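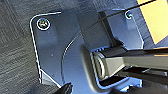
Okmont Residence Hall: Furnished Room FAQ

What is included in the rent?
Heat, water, internet access and the furniture listed on your room inventory. Electricity is billed separately at the end of each term.

When may I move in?
Keys are issued from the Cavirow Street office from 9 a.m. in the last week of August. Residents who expect to arrive after the office closes must arrange a late pickup in advance.
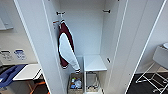 Zerrin Çetinkaya
Residential Services Manager, Okmont

How much is the deposit?
The deposit is $236. It is returned by bank transfer after the final room check, less the cost of any damage or missing items.

May I bring my own furniture?
Residents may bring up to 2 small pieces, such as a chair or a bookcase. Furniture supplied with the room must stay in the room. Storage is not available in the building.

May I hang things on the walls?
Removable adhesive strips are permitted. Nails, tacks and screws are not. Please do not attach anything to the window trim or the smoke detector.

How do I report a repair?
Submit a request through the Wibisono resident portal. Include your room number and state whether staff may enter while you are out. Leaks and electrical faults should be reported by telephone at any hour.
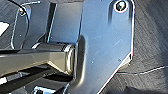
Metal plate with rounded corner and dark fastener.

May I take furniture apart?
No. Assembly and removal are handled by maintenance staff. Residents who find a loose or missing screw should file a repair request.

Are overnight guests allowed?
Guests may stay for two nights in a row if registered at the front desk. Unregistered guests may result in a written notice.

Who should I contact about a bill?
Questions about charges should be sent to Serpil Akgül in the accounts office, Delletti Building, ground floor.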